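Skip to content
Home About Programs Calendar Join Contact
Search this site... Go

About the Pirkwood Robotics Club

The Pirkwood Robotics Club is an after-school program for students in grades 7 through 12. We meet in the old drafting room on the second floor of Quintanilla Hall, at the Brakside end of the campus. The club is open to any student enrolled at Pirkwood School and to homeschooled students who live in the district.

We have 60 members this year. Most of them had never written a line of code or used a hex key before they joined, and we don't ask for either.

What we do

The club has two groups. The build group works on frames, wiring and mounting. The code group works on arm control and on the software that records practice runs. Students pick a group in the fall and may switch after winter break. Quite a few do, usually from build to code, and then some switch back in the spring when the code group starts arguing about file names.

Our main work is with small robot arms on a tabletop. We started with wheeled robots, like most school clubs, and we still bring two of them out for open house. The arms took over because more students can be busy at one bench. One student can drive while another watches the joints, another resets the objects and another keeps the log.

The tasks are household ones. Picking things up, putting them on a shelf, taking them off again, sorting by color or by size. They sound easy to people who haven't tried them. A soft pack of tissues changes shape when a gripper closes on it, and the same command that works on a box can miss a soft pack completely. New members generally spend their first month on grasping alone.

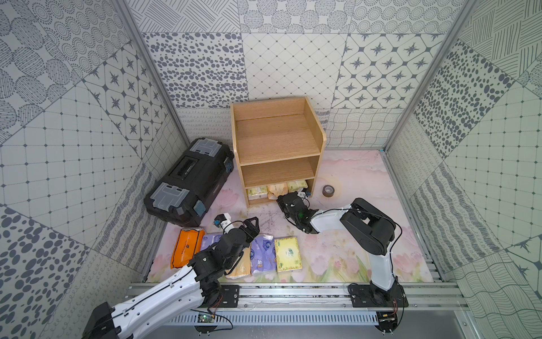
Do students need their own equipment?

The club supplies the arms, the computers and all hand tools. Students should bring a notebook and wear closed shoes. Long hair has to be tied back at the bench. A student who has a laptop at home may use it for the code exercises, but nothing we assign requires one.

How a season runs

September and October are for safety, basic wiring and learning to move one joint at a time. Every member has to pass the bench check before driving an arm. It is a short hands-on check, and it covers the power switch, the emergency stop, clearing the workspace and where to keep your fingers. Students can take it as many times as they need.

From November on we work with two arms together. This is harder than it sounds. The drivers have to agree on who moves first, and early on they bump into each other a lot. We keep the speed limit low until a pair has finished ten clean runs in a row.

The second half of the year is for the competition. Pirkwood takes part in the Badarberg Tabletop Challenge, a regional event for middle and high schools held every April. Teams get a set of objects and a shelf, and the layout is announced that morning. Scoring is by items placed correctly within the time limit, with points off for anything dropped or knocked over. Last year our team scored 489 points and came in fourth. The year before, we did not finish the second round. A connector worked loose, and checking connectors is now on the list that gets read out loud before each session.

Practice data

The code group saves every practice run with its joint positions and camera recordings. The students go back over these on Thursdays, mostly to find the point where a grasp started to go wrong. A run that fails is kept along with the rest. Last fall a group of ninth graders used the failed runs to show that most of our drops came from closing the gripper too early – their poster is still up in the hallway outside the room.

A run is logged by hand as well. The log has the start layout, the drivers' initials, the task and one line of remarks. Please write legibly. We have lost good data to bad handwriting.

Costs

Membership is $150 for the school year. That covers parts, competition entry and the bus to Badarberg. Fee waivers are available through the school office and the form is one page long. Club coaches do not see who has applied.

We also run a parts sale in the fall, where used motors, wheels and cable from retired projects go for small amounts. Money from the sale goes toward replacement grippers and belts. Donations of household objects for practice are welcome if they are clean, light and have no glass in them.

Joining

New members can start at the beginning of either semester. Come to an open session first, stay for the whole thing, and take a form home. Open sessions are listed on the Calendar page. The next one is Monday, March 18, 2019, from 3:30 to 5:00 p.m. Parents are welcome to stay, and there is seating along the hallway side of the room.

The elevator to the second floor is at the Brakside entrance. After 4:00 p.m. the front doors are locked and everyone should use that entrance.

This site uses cookies to remember your settings. By continuing to browse you accept our use of cookies. Accept Learn more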